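社团第三周:我们和一张白桌子的较量

发布于 10/07/2024

先交代一下背景。我今年加入了学校的机器人社,理由很不体面:选课系统崩了一晚上,等我挤进去的时候,摄影社和烘焙社都满了,剩下的只有机器人社和一个研究校史的小组。校史组要求每周交读书笔记,于是我成了一名光荣的机器人爱好者。

我们组的项目叫 Brernard。名字是上一届学长留下的,据说是报名那天手抖多打了一个 r,系统又不让改,就这么一路错到了今年。项目内容写在申请表上很好听,叫“面向桌面整理任务的夹爪操作学习”,翻译成人话就是:人拿着夹爪,把小零件从桌子的一头夹到另一头,夹很多遍,然后指望一个模型看完之后能学会。目标是 300 条能用的演示,12月的 Atstead 校际赛之前交齐。

指导老师说这个数字“不多”。说这话的人不用自己夹。

夹爪本身我倒挺喜欢。两根黑手指,后面一套连杆,关节上套着一圈亮青色的环,铜色的衬套嵌在黑塑料里,颇有几分蒸汽时代的派头。第一次拿到手的时候,我对着空气开合了足有十分钟,组里没有一个人笑我,因为他们第一次也都这么干过。 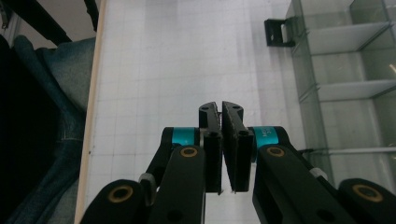
新鲜劲过去以后就是练手感。人的手夹东西不用想,换成两根直来直去的手指,你会突然发现自己从来不懂什么叫“拿”。角度偏一点,螺母就从指缝里弹出去,滚到柜子底下,和上周的那颗团聚。手抖也不行,手腕转太快也不行,夹到一半停下来想晚饭吃什么更不行,回放的时候看得清清楚楚,一段完全静止的沉思,谁也没法假装那是任务的一部分。

我们给每条演示编号,编号从 Schmieder 开始。Schmieder 是社里的老电脑,装着记录脚本,开机要 59 秒,我掐过表。它给文件起名字有自己的一套主意,我的第一条演示编号是 2441,前面那两千多条去哪儿了,没人说得明白。我问学姐,她说别问,能存下来就是好的。后来它真的有一次没存下来,我才体会到这句话里的沧桑。

再说桌子。白色桌面上有一层网格,本意是摆零件时有个参照,比如“起点在第二排第三格”。规矩定得很严肃,执行起来就比较随缘。我数格子习惯从左边数,搭档从右边数,我们俩各自认真地干了一下午,最后对记录,发现等于做了两个不同的实验。这件事之后,组里的笔记本第一页多了一行大字:左为一。字是我写的,带着悔意。

桌面还有一些污迹和划痕,我一度很想拿酒精把它们都擦了,被拦了下来。理由是前面的数据都是在这张脏桌子上录的,要脏就脏得前后一致。我从来没想过不打扫卫生可以有这么正当的学术依据,当晚就把这套说法搬回了宿舍,效果不佳。 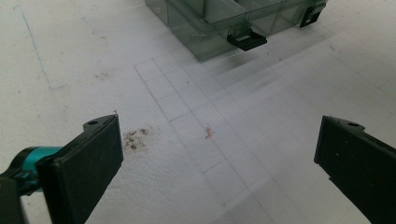

网格、污迹和收纳盒,夹爪还空着。

这周的成绩是 10 条。听上去少得可怜,不过是筛过之后的数,没有沉思,没有弹飞,起点终点都对得上。照这个速度算下去,赶上比赛是不可能的,所以我们开会决定不照这个速度算。新方案是排班,每人每次只录半小时,录完换人,换下来的那个负责捡零件和看 Schmieder 的脸色。

隔壁 Bralley 组做的是循迹小车,已经能绕着走廊跑圈了,每次经过我们门口都要嘀一声。我怀疑那一声不在他们的需求文档里。

下周轮到我排第一班。手腕上贴了膏药,螺母买了新的一包,柜子底下那几颗打算等学期末再去请。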